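Email Marketing Coordinator (part-time)
Clendia – Skanmont office, with two remote days per week

Clendia handles newsletters and client email for small wellness practices. Our clients are massage therapists, acupuncturists, yoga studios, nutrition coaches and a few independent herbal shops. We send for 148 practices at the moment, most of them run by one or two people who do not have time to write to their own lists.

We need a coordinator to take over the monthly sends for part of that group. The position opens in October and reports to Welington Amaral, who manages client accounts.

What you will do

Write and schedule one newsletter a month for each practice you are assigned. Most run 200 words plus a booking link.
Set up welcome emails for new subscribers and reminder emails for clients who have not booked in a while.
Clean up contact lists when a practice moves to us from another service. The largest list we look after has 3,000 addresses. Most are much smaller.
Talk to practice owners by phone or email to find out what they want to promote that month.
Send each owner a short monthly report on opens, clicks and unsubscribes.
Check every draft for health claims. We do not publish statements that a treatment cures or prevents a condition, and you will sometimes have to explain this to a client who wants one.

What we are looking for

At least one year of writing for a business, paid or freelance. It does not have to be in wellness.
Experience with any email marketing platform. We use Ko for scheduling and will train you on it.
Clear, correct writing in a friendly tone.
Comfort with spreadsheets – sorting, filtering and removing duplicates.
A working knowledge of unsubscribe and consent rules is helpful.

You do not need a marketing degree. A background in front desk work at a clinic, spa or studio counts in your favor.

Hours and pay

20 hours per week, worked between 8 a.m. and 6 p.m. The last week of the month is the busiest, and we ask that you not schedule vacation then if you can avoid it. Pay is hourly and depends on experience; we will give you the range before the first interview. Paid time off starts after 6 months. Parking is free in the lot on the Clurcombe side of the building.
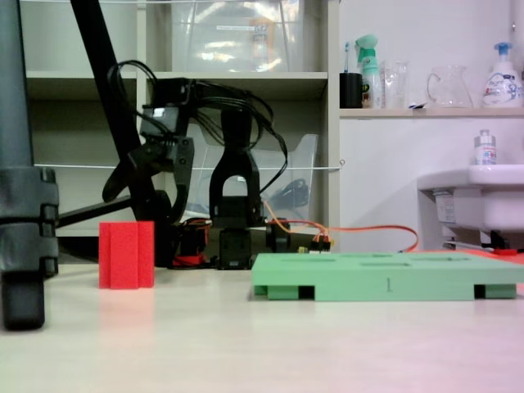

Robotic arm, red foam block and green tray on a tabletop

How to apply

Send a resume and two writing samples to Welington Amaral through the contact form on our careers page. Samples can be newsletters, blog posts or emails you wrote for a business. Please remove customer names and addresses first.

Applicants we would like to meet will get a 30-minute phone call, then a paid writing task, then an interview at the Skanmont office. The writing task is one newsletter for a made-up massage practice. We reply to everyone who applies, including those we do not move forward with.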